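Last updated: April 6, 2023
Reading time: 2 min

Clolville workshop, notebook. Plank flooring trial, conditioning and finish.

Conditioning of the second batch is complete. The boards from Skarnell were stickered in the north bay for 16 days with the dehumidifier set to 58 per cent. The January batch was stored flat on the bench in its wrapping, and cupping was recorded on most of the wide boards. No cupping has been recorded in the present batch. The two batches were not from the same mill run and the comparison should be treated with caution.

Boards were cut to 1,600 mm and the offcuts retained for finish samples. The offcuts are on the lower rack, labelled in pencil on the back face. Please do not use masking tape for labels. It lifted the grain on the January samples and two had to be sanded again.

Finish. Three coats of the Kerkia matte hardwax oil were applied by pad, with light abrasion after the first coat only. The supplier's sheet calls for abrasion between all coats. This was omitted on one panel by oversight and the panel has been kept in the trial, marked with a cross. Colour shift on the greyer boards is greater than expected and tends to yellow under the shop lights. It is less evident by the window. A further panel will be prepared with the water-based product once the new pads arrive.

Joint layout. End joints are to be staggered by no less than 800 mm on the demonstration panel. The first dry lay did not meet this at the doorway side and was lifted. A diagonal lay was considered for the kitchen area and remains open, as the waste allowance has yet to be agreed.

Outstanding: moisture readings for the subfloor panel; replacement of the worn fence on the small saw; return of the borrowed straightedge to Tanoli.

Plank floor, kitchen. 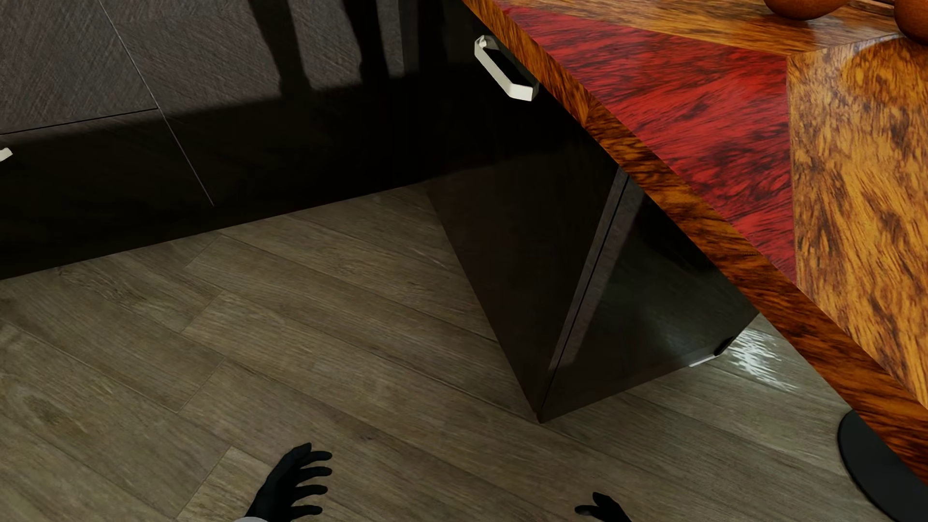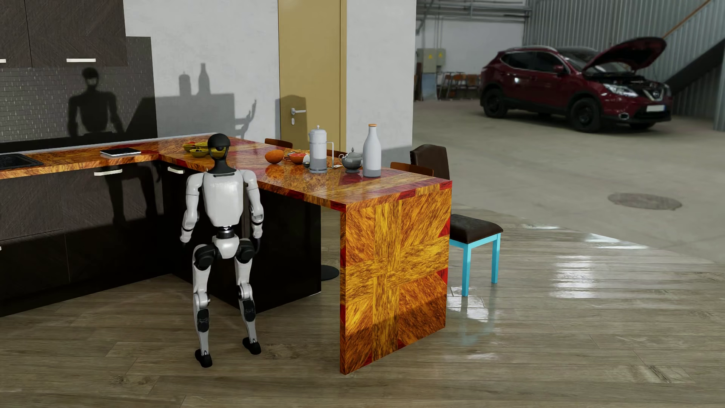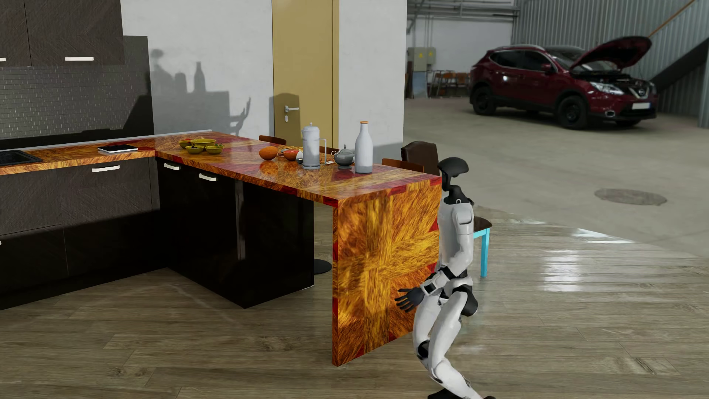

Tanoli has responded that the straightedge may be kept until the panel is laid, and asks whether the diagonal option has been costed with a border course, as short triangular offcuts along the cabinet line were the main source of waste on their own job. Their preference is for the straight lay, with the boards running toward the window. They also request one of the unabraded samples for comparison. To be sent with the next delivery.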